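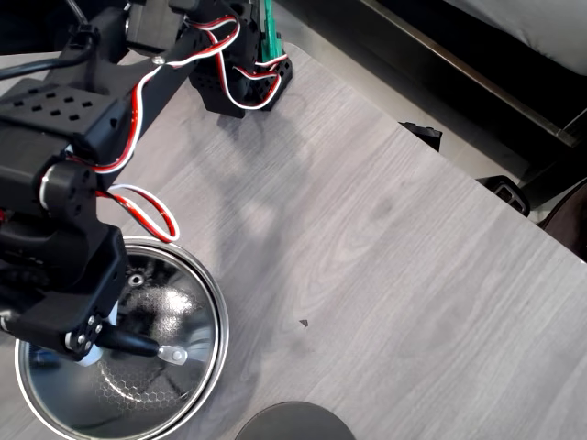

Lid task, left arm over the glass. Wires as usual.

OK quick one, I have a pot of soup on and like forty minutes before people show up.

So the lid. I've been on the lid since Thursday. The idea was simple enough when I wrote it on the whiteboard: two arms, one glass pot lid on the table, me on the leader arms, do it over and over until there's enough to train on. Pick lid up, put lid down somewhere else. I did a sponge in an afternoon. I did the wood spoon in an evening with the TV on. The lid is eating my weekend.

Why glass? Because Þórey Mogensen told me not to. She's been running her own pair of arms longer than I have and she said do metal first, do plastic first, do anything you can see. And I said how hard can it be, I can see it fine. Well yes, I can see it, I'm standing right there with two eyes. But I drive from the camera feed because that's all the policy is going to get, and on the feed the glass is whatever it happens to be reflecting. White glare right across it. The rim is good though, the rim shows up nice and shiny, and so I've started steering by the rim and ignoring the middle completely. Also the little steam vent. If I know where the vent is I know which way round the thing is sitting.

Numbers, for the three of you who ask. 430 episodes so far. That's keepers. I threw out a whole batch from Thursday night because I was tired and I was doing this thing where I'd hover, and hover, and then stab. And if you hover, the robot learns to hover. I had that with the sponge, first version just hung over the sponge forever like it was thinking about its life. So now the rule is if I hesitate I hit discard and reset. No mercy. It hurts when it's a good grab at the end but the hesitating is in there and it comes out later.

The target is 2000, which was a number I picked because it sounded like a lot. It is a lot.

How I'm doing the grab, since somebody asked in the comments last time: come in low from the side, one jaw under the rim, other jaw over. Squeeze slow. Not the knob, I gave up on the knob, the jaws are too wide at that angle and the wrist runs out of travel. Other arm stays back near the corner of the table until the lid is up and then it comes in to steady. Two hands on a lid feels dumb when you do it yourself, you'd just use one. But one gripper on the edge of a glass lid and it droops, and then it swings, and then you are holding your breath.

I have not broken it. I want that written down. I broke the one before it, in the kitchen, with my own hands, doing dishes.

Stuff I learned this week, no order:

Reset by hand to a different spot every time. I mean REALLY different. I thought I was being random and then I plotted where the lid started and it was basically a blob on the left side of the table. I'm a left side person apparently. Now I let a script tell me where to put it and I put it there and don't argue.

Change the light sometimes. Lamp on, lamp off, blinds. With the sponge it hardly mattered. With glass every light is a new object.

Leader arms need a break and so does my thumb. The trigger spring on the right one is stiff and after an hour my grabs get sloppy. I do 2 sets then walk around. Tea. Then 2 more.

Cables. I know. I KNOW. The loops hang low and every now and then one brushes something on the way across and I lose an episode. Zip ties are in the drawer, have been in the drawer since January. The problem is tie them too tight and the elbow pulls at full reach, and then you're chasing a loose connector in the middle of a run, which I have also done. So they hang. Somebody will email me about it.

Oh and the software. I moved the recording over from Purkura to Monska, mostly for the replay thing. You can scrub through an episode and watch the joint angles next to the video and that's how I caught the hovering. Purkura was fine, it just dropped frames when both arms were going. Monska has its own problem which is it names every session after the time it started and nothing else, so I have a folder full of numbers and a paper notebook telling me what they are. Episode 1824 is in there somewhere even though I dont have 1824 episodes, it counts the discards too. So that's how many times I've really picked up this lid, or tried. Huh. No wonder my thumb.

I did train a little test one last night on what I had. Just to look. It went to the rim -- straight to the rim, no hover -- got a jaw under, and then closed on nothing and carried the nothing very carefully across the table. Put it down, opened, went home. Beautiful form. Second try it did get the lid up maybe an inch and I yelled and the neighbor's dog went off.

So it's in there, kind of. I think it needs more of the part right before the squeeze. Going to do a set tomorrow where I start already down at the rim and only do the last bit, Þórey does that with her drawer handles and swears by it. She may be right about the glass too but I'm not telling her until I hit the 2000.

Next after this is the matching pot, lid ON the pot, which is a whole other thing. Don't ask me when.

Soup's boiling over, gotta go. Will put the clip of it carrying nothing up when I find the stupid cable for the other drive.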